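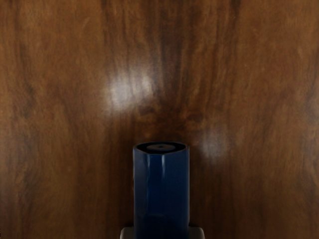 Juin, 7h40. Cahier desk matières premières

Repris le modèle cuivre / fret là où Nives l'avait laissé. Série Brindura rechargée en entier, 656 séances, plus de trous sauf les jours fériés de Londres (à traiter à part, pas ce matin).

Corrélation glissante sur 13 semaines : ça décroche dès la mi-mai. Le cuivre monte, le fret ne suit pas. Vérifié deux fois, même courbe. Pierina pense à un effet stocks, moi plutôt au dollar. À trancher avec les données d'entrepôt quand Clillbridge les enverra (relancés hier soir, pas de réponse).

9h15. Erreur de ma part dans la conversion, tonnes courtes au lieu de tonnes métriques sur 2 colonnes. Corrigé. L'écart se réduit mais reste là. Anciens graphiques à jeter, ne pas les renvoyer à Ilona !!

Blé : rien touché. Volatilité implicite toujours haute, Benedicta veut une fenêtre plus courte. Pas convaincue, trop de bruit, mais on fera l'essai.

11h. Passage sur Sonum : 353 observations rejetées par le filtre, beaucoup trop. Seuil sans doute calé sur l'ancienne série, celle d'avant le changemnt de contrat. Demander à Gervasio qui a la version d'origine du script.

Reste à faire :
- rouler les échéances à la main pour juin
- nickel, même test
- note pour Collet, une page max, sans le fret tant que c'est pas clair
- prévenir Ilona que les chiffres de mardi-bis sont faux

Café, puis nickel.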